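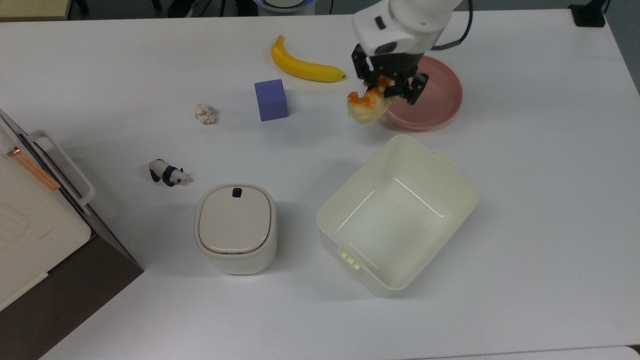 Plililwood Dust Monitor, Series 2

Boundary and haul road dust monitoring for quarries and open pits

Anyone who has lived downwind of a working pit knows what a dry spell does to the washing line. The Series 2 measures airborne dust at the site boundary, day and night, and puts the readings somewhere both the operator and the neighbours can look at them. We've been making dust monitors at our Prallcombe workshop for a good while now and this is the one we're proudest of!

What's new

The old model took a reading every 600 seconds. That was fine for daily averages but hopeless for catching a single badly loaded truck going past the gate. Series 2 reads every 12 seconds and keeps the lot, so you can line a spike up against the blast log or the weighbridge sheet and see what was going on at the time.

The inlet has been redrawn as well. It sheds rain properly, and it comes off with a quarter turn for cleaning (gloves on, no tools, even in January – we tried it). The heater behind it dries the incoming air so that fog isn't counted as dust, a complaint we heard a lot from upland sites and one we were very happy to put right.

Where it's being used

Norðdahl has had a string of these along its northern fence since the spring, with one unit on the roof of the village hall across the valley. The hall unit feeds a screen in the porch, and people do stop and read it. At Dinell they're on the haul road, wired to the water bowser schedule, so the road gets a wetting when the numbers climb and is left alone when they don't. We love this. It's such a simple bit of wiring and it saves a lot of water.

In the box

Monitor with inlet and heater
Pole bracket and two steel straps
Solar panel and battery pack
Filter papers, pack of 200
Printed handbook
Calibration certificate

The pole isn't included. Most scaffold tube will do the job.

Siting

Keep it clear of trees and away from the wheel wash. Head height is best for boundary work, a little higher beside a haul road. If your planning consent names a monitoring point, use that exact spot, even if it's awkward to reach.

Power and data

The battery carries almost 2 weeks of running with no sun at all. Readings go out over the mobile network and are also saved on a card inside the door, so a patchy signal won't leave a hole in your records. Files open in any spreadsheet.

Servicing

Change the filter paper monthly, or sooner in a dusty summer. Units come back to Prallcombe once a year for calibration, and we send a loan unit out first – your record carries on without a break.

Spares for Series 1 are still in stock. The Series 1 bracket fits Series 2, but the straps don't.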